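So the cable went. I'd had a feeling about it all week, which is no use to anyone, and I hadn't written the feeling down anywhere, so it doesn't count.

For those who've wandered in from the gardening posts: my day job is looking after the surgical robots at a training centre in Drolwood. I don't operate on anyone (you'd not want me to, I can't sew a button on). I look after the arms and the instruments, keep the logs, and get phoned when something goes beep. We've got two Broneck consoles and they're lovely machines, mostly.

What happened was this. Mid-morning, someone was in the middle of a suturing session and the left wrist stopped doing as it was told. It would close fine, it would tilt up fine, but ask it to roll towards you and it sort of thought about it, then jumped. Only a few millimetres! But a few millimetres is an awful lot when you're holding a thread. The console didn't complain at all, no beep, no message, nothing. That's the bit that's still bothering me.

Tomoyo Maruyama was teaching and she did exactly the right thing. Hands off, feet off, let go of the thread with the good arm first, then ring me. By the time I'd got up the stairs she had it straightened and out, and was already cross with it.

Under the bench magnifier one of the drive cables had frayed right where it goes round the little pulley. Two strands gone and a third thinking of going. These cables are thinner than you'd ever believe, and every move the surgeon makes goes through them, so when one starts to slacken the jaws lag behind the hand.
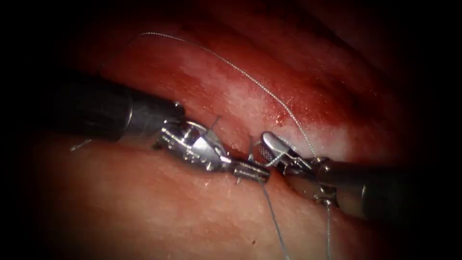
Anyway, the log. The instrument is meant to be retired at 3,000 cycles and the console had it down at 2,839, so as far as the software was concerned it was fit as a fiddle. I went back through the paper sheets with a big mug of tea and got 3,546. A whole batch of practice runs had never been added after the Grirkalier update in September, when the counter got restored from an old backup. I checked the other left-hand one too and that was fine, 1,453 in both places, phew.

So I've pulled everything that was in use that month and I'm recounting the lot by hand. I've also written to Kaneko, who do our servicing, to ask why a slack cable doesn't raise a fault. They've said they'll look into it. If you run the same kit, please go and compare your paper with your screen, and leave me a comment if yours don't match either.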